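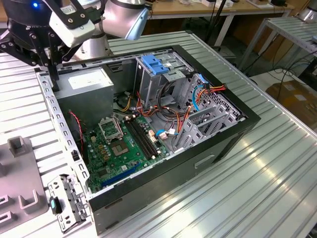
Old office computers have been on my mind for years, mostly because our reuse workshop has a back room full of them, and so when Breltasis announced an open day for its dismantling service I put my name down that same evening and then worried for a week that I had picked the wrong shoes. The service is called Koma, and the idea is a simple one: you send in your retired desktops and a robot arm helps take out the parts worth keeping. I had pictured something enormous behind a cage, like in a car plant. What you get is a bench you could walk around with a cup of tea, a tower lying on its side with the panel off, and a black gripper reaching down towards the power supply on a pair of fingers not much bulkier than my own. I liked it straight away!

Print this page | E-mail this page
Home News Visits Workshops Contact
Filed under: Reuse and repair, Days out

Getting there

The demonstration was held on April 1, 2023 in the Vigfúsdóttir building, 37 minutes by bus from the station if you catch the direct one (I did not catch the direct one). Coffee was waiting, and so were some very good cinnamon buns, and we were let into the workroom in small groups so that everybody could get near the bench and ask things. I had brought a list of questions and got through most of them before someone kindly suggested that I might like to let the next group in.

What the service covers

Koma is aimed at places like schools, councils and middling-sized offices, and it will take up to 400 machines from one customer in a month. They are booked in and opened by hand, and then they go to the bench, where the arm and a technician share the work between them. Drives are what most customers ask about first, and quite right too, as that is where everybody's letters and payslips are. We talked about those for a long time beside an ordinary 1.0TB WD disk, stood on its edge with its blue label showing, the very sort we have by the boxful at home. Drives can be returned to you or sent on for shredding, and you say which when you book.

I asked about the fiddly things, having lost many an afternoon to them. Screws, I was told, are still mostly a job for a person. Cables are the hard part for the arm — they never lie the same way twice, and one look at the orange, red and yellow tangle across the middle of an old tower tells you why. I was glad to hear this said plainly, as I have sat through sales talks where everything was easy.
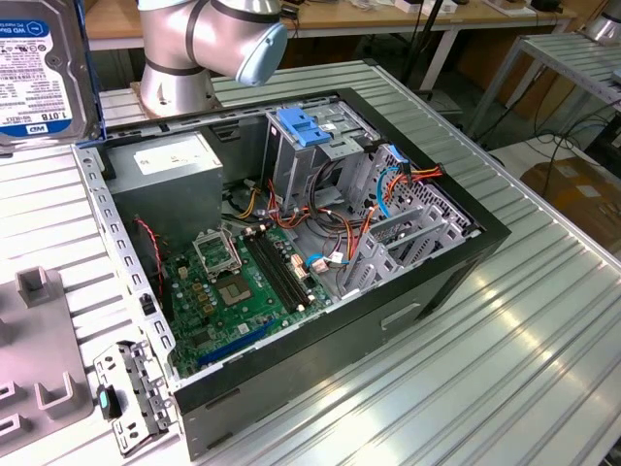 What it costs

The standard price is £35 a machine, with collection on top. There is also a trial day at £761, for which they run a batch of your own computers while you watch and then send you a written list of what came out and in what state. For a small group like ours that is a good deal of money, and I said so, and was told that two or three groups may share one. Cover for goods in transit comes through Prudurance and is charged separately. I would have liked that printed on the leaflet, as I only learned of it by asking.
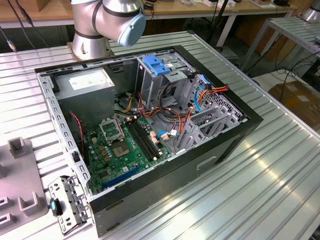

On the bench: the blue latch on top of the drive cage, and both memory slots empty.

Would I send ours?

Some of them, I think. The plain office towers that came to us in one great delivery would suit it very well, being all much alike, and it would free our Thursday table — as we still call it, though it has moved twice — for the odd and interesting ones. The laptops would have to stay with us, as Koma does not take them yet. They hope to start in January, and I have asked to be told.

I should add that the bench was far quieter than I expected and we could all talk over it without raising our voices. If you go to the next open day, wear something warm, because the workroom door is kept open, and do take the direct bus. I have spare leaflets in my bag for anyone at the workshop who wants one.

Back to Visits | Print this page | E-mail this page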